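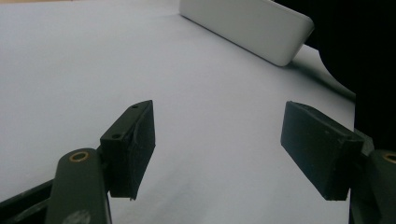
*White on white.*

I have been trying to write about erasers since November and I keep putting it off to go and draw instead, so I suppose the hobby is working!

Some background for anybody new. I started drawing again last fall after a gap of twenty-odd years. I'm not good. I can do a pear, I can do a boot, and I can do the view from our kitchen window as long as there are no cars in it. What I did not expect was how much fun I'd have with paper. I thought paper was paper. Then my friend Aravind Kotian (he of the very long emails, hello Aravind) mailed me a stack of offcuts from his own drawer with the names penciled on the back, and I lost a whole weekend to them.

The one I keep going back to is called Ellurard. It's a smooth sheet, heavy for its size, and a soft pencil slides over it so easily that my first few drawings were far too dark. You have to hold back. I went down to a 2H for the light lines and suddenly I could get those pale grays I'd been chasing on the side of an egg. Eggs, by the way! Draw an egg on a white plate. It's the best hour you will spend this month. There's the shadow under it, and then a little strip of light bouncing back up into the shadow, and once you've seen that strip you start seeing it on everything, cups, doorknobs, the bathtub.

Then there's Pludach, which is rougher and creamier and takes charcoal beautifully. Aravind likes it for trees. I like it for anything I'm nervous about, since the texture hides a lot of wobble. It does not forgive rubbing out, though. I went over one corner of a barn roof four times and the surface went fuzzy like an old sweater, and that was the end of the barn.

That barn is the reason I got interested in erasing as part of the drawing. I'd always thought of it as the thing you do when you mess up. But you can lay down a flat gray with the side of the pencil, smudge it with a bit of tissue, and then pull the lights out of it. Clouds are wonderful this way. So is hair, so is wet pavement. I did our street after rain, all gray first and then the reflections lifted out in short strokes, and my sister asked if she could have it. She has never asked for one before. It's on her fridge!

A few things I've picked up, in case you want to try:

- Cut a corner off a plastic eraser with a sharp knife. A fresh edge makes a thin clean line, and a tired round one just smears.
- Rub the dirty face on scrap paper before every pass. I forget this constantly.
- Brush the crumbs off with something soft. Your hand has grease on it and you'll find the print an hour later.
- Don't press so hard. Two light passes take off more than one heavy one.

I've been reading too. The library had an old drawing manual by somebody called Renaud, 464 pages, with no author photo and no first name anywhere that I could find. Most of it is about drapery, which I'm saving for when I'm braver. But there's a chapter on white objects in white rooms that I have read three times. Renaud wants you to squint until you can say which is darker, the wall or the cup, and not touch the pencil until you've decided. I tried it with a bar of soap on the edge of the sink and it took me 40 minutes to make up my mind. The soap was darker. I would have bet money the other way.

Next up is a sketchbook. I'm torn between the bigger Rasto with the ring binding, which lies flat but rattles around in my bag, and stitching one myself from the Ellurard offcuts. I've never bound anything in my life. Aravind says it's easy and he has sent me instructions, which run to several screens and include the sentence "now find a brick." I do have a brick. I'm going to give it a go this weekend and I'll put up the results even if it falls apart.

If you have a favorite paper for soft pencil, please tell me in the comments, especially if it comes in small pads. And if you've drawn an egg, I want to hear about the egg.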